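Prüfliste Handgreifer-Aufnahmen, Station Bett / Textilien
Projekt Relell, Standort Cumov
Geprüft von: Joar Haugen
Datum: 18. August
Ergebnis: freigegeben, zwei Punkte offen

1. Arbeitsplatz

1.1 Laufwege rund ums Bett frei: teilweise
Kommentar: Das gelbe Kabel liegt wieder als Knäuel am Boden. Bitte aufwickeln und auf die Wandseite legen, bevor die nächste Schicht anfängt. Ansonsten richtig gut, kein Vergleich zum Juli!

1.2 Kartonagen gestapelt, nichts kippt ins Aufnahmefeld: ja
Kommentar: Flachgelegte Kartons dürfen neben dem Bett bleiben. Der große braune Karton oben an der Wand bleibt bitte genau dort stehen, bis die Serie durch ist.

1.3 Akkus im vorgesehenen Behälter, Pole geschützt: ja
Kommentar: Geladene und leere Zellen weiterhin trennen. Die neue Sichtkontrolle beim Einsortieren (Schrumpfschlauch, Dellen, Verfärbung) klappt prima und dauert kaum länger.

1.4 Bettlaken ohne lose Ecken: ja
Kommentar: Falten im Laken sind ausdrücklich erlaubt. Trirnine will die Unterschiede im Untergrund, und ich finde, man merkt den Daten das schon an.

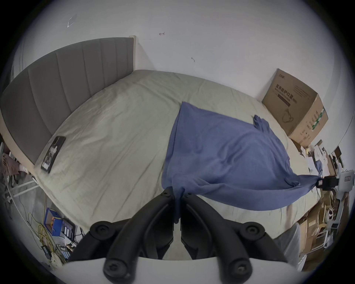

2. Greifer

2.1 Finger und Schrauben fest, kein Spiel: ja
Kommentar: Alle Gelenke von Hand bewegt, danach nachgezogen. Nach 400 Griffen erneut prüfen, beim dünnen Stoff lieber früher. Eine lockere Schraube zieht Fäden, und dann ist das Teil für die Serie verloren.

2.2 Klemmgefahr an den Backen: in Ordnung
Kommentar: Freie Hand bleibt weg von den Backen, auch beim Zurechtlegen. Wer den Stoff ordnen will, legt den Greifer vorher ab.

2.3 Beschriftung lesbar und passend zum Protokoll: offen
Kommentar: Einzelne Etiketten werden blass. Bei Alipour liegen noch Rohlinge, ich bringe welche mit. Links und rechts dürfen auf keinen Fall vertauscht werden, sonst passen die Spuren später nicht zusammen.

2.4 Kontrollleuchten vor dem Start geprüft: ja
Kommentar: Erst losgreifen, wenn beide grün zeigen. Bei der Stichprobe musste keine einzige Aufnahme deswegen verworfen werden, großartig!

3. Person

3.1 Handgelenke unbelastet, Pausen eingehalten: ja
Kommentar: Nach 2 Serien wird gewechselt. Das gilt auch, wenn es gerade läuft (ich weiß, dann erst recht schwer).

3.2 Schmuck und Ärmel: in Ordnung mit Hinweis
Kommentar: Eng anliegende Armreife sind zulässig, solange sie nicht am Griff scheuern. Lange Ketten und weite Ärmel bitte ablegen beziehungsweise hochkrempeln.
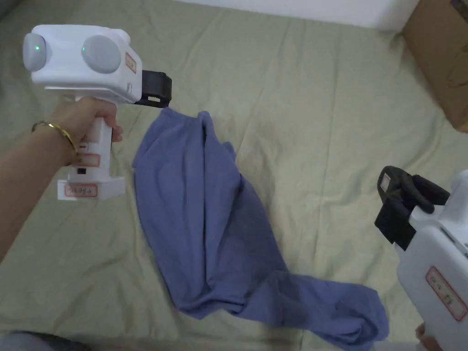 4. Ablauf der Beispiele

4.1 Ausgangslage wird jedes Mal verändert: ja
Kommentar: Bitte unbedingt so weitermachen. Mal zerknüllt, mal verdreht, mal halb ausgebreitet, genau davon lernt das Modell. Von den 1.000 geplanten Durchgängen sind 800 im Kasten, und die Vielfalt darin ist eine Freude.

4.2 Fehlgriffe bleiben in der Aufnahme: ja
Kommentar: Nichts abbrechen, wenn der Stoff wegrutscht. Neu ansetzen und zu Ende führen. Im Protokoll reicht ein "F".

4.3 Tempo gleichmäßig, kein Reißen am Stoff: ja
Kommentar: Das Anheben an einem Zipfel sieht inzwischen wunderbar ruhig aus.

Offen bis zur nächsten Prüfung: 1.1 Kabel, 2.3 Etiketten.

J. Haugen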